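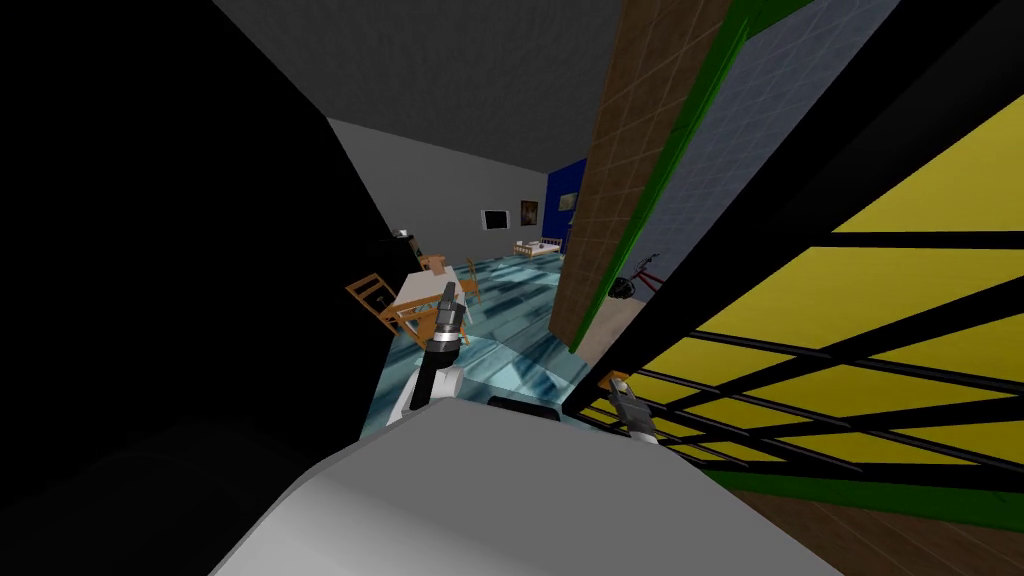

The apartment on the screen, with the red bicycle by the tiled wall.

The Evening Shift at Orellana

My grandmother's idea of a robotics club was a garage full of smoke and boys with burned fingers, and she was a little let down, I think, when I told her that ours met in the back of the Orellana library and that the robot lived in the computer. She packed me a sandwich anyway, every time, in case there turned out to be a garage after all.

There were eight of us that November, the youngest still in middle school and the oldest a senior who had already been accepted somewhere and came only because she liked us (she said she came for the heating). We were getting ready for the Cuslow Cup, where every team is given the same pretend robot and the same pretend apartment, and the robot has to cross the floor, find a door, and put its hand to the knob, all inside 60 seconds. It sounded so easy when our teacher read us the rules that we laughed, and she let us laugh, bless her, and went to get herself some tea.

I had never lived anywhere like that apartment. It had shiny turquoise tiles and a blue wall, and a red bicycle leaning there as if somebody had just come in from a ride and gone to look for a glass of water. We named the place Wodeck, after a street one of the boys used to live on, and before long we talked about it as if we all had a key. "I left him at Wodeck, by the table," somebody would say, meaning the robot, and the librarian would look up from her cart and wonder about our home lives.

My job was the arms. I'd asked for the wheels, since the wheels seemed hard to ruin, but the senior said I had patient hands, and nobody had ever said anything so nice about my hands, so I took the arms and was sorry for weeks. The program I'd been given was called Trumow, an old thing passed down from club to club with other people's notes still in it. One of them said only "please don't touch this part," and I touched it, of course, and the robot spent that whole evening saluting the ceiling.

What I couldn't get it to do was face the right way. I would send it off toward the door, feeling very sure of myself, and it would roll along as nice as you please and then swing itself around and reach with all its heart for something else entirely.
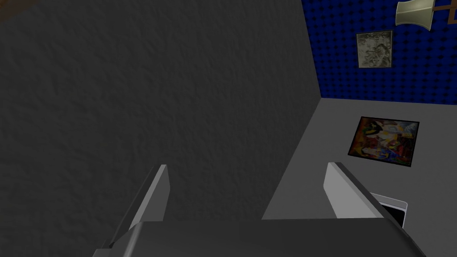 "He likes art," the middle schooler said, leaning over my shoulder and breathing peppermint on me, and from then on that was the accepted explanation. Every time I started a run, somebody would call out to ask whether the museum was open. I laughed along with them, and then I went and stood in the biography section for a while, where it was quiet, and looked at the backs of the books until I could come back and sit down.

The senior didn't say anything about it. She pulled her chair up next to mine, took half of my grandmother's sandwich without asking, and told me that in her first year she'd driven the robot into the wall so many times that the club gave her a paper hard hat. She still had it. She'd worn it to her interview, or said she had. Then she asked me to read her the turning part out loud, every line of it, the way you'd read to a little kid, and I did, feeling foolish, and halfway down I heard myself say "left" where I'd been meaning "right" since the beginning of the month.

I changed the one word. It was almost eight by then, and the librarian had begun turning off the lights at the far end, one row at a time, which was her polite way of asking us to go home. Everybody had a coat on. Our teacher had her car keys in her hand, and she looked at me, and at the screen, and set the keys back down on the table.

"One more," she said. "Go ahead, honey."

So I started it, and we all bent down close in our coats, and the eight of us got very quiet. 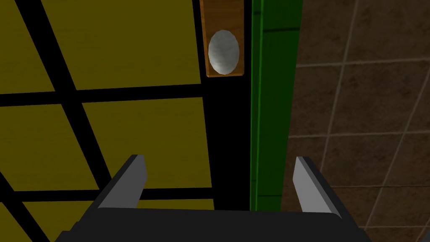 "That's the door," the middle schooler whispered, as if it might hear him and move.

"The knob's too high," somebody else said. "He's got to reach up. Can he reach up?"

"He can reach up," I said, and I put my hand back on the keyboard. Behind us the librarian had stopped with one row of lights still on, and I could hear her coming over in her soft shoes to see what all the fuss was about.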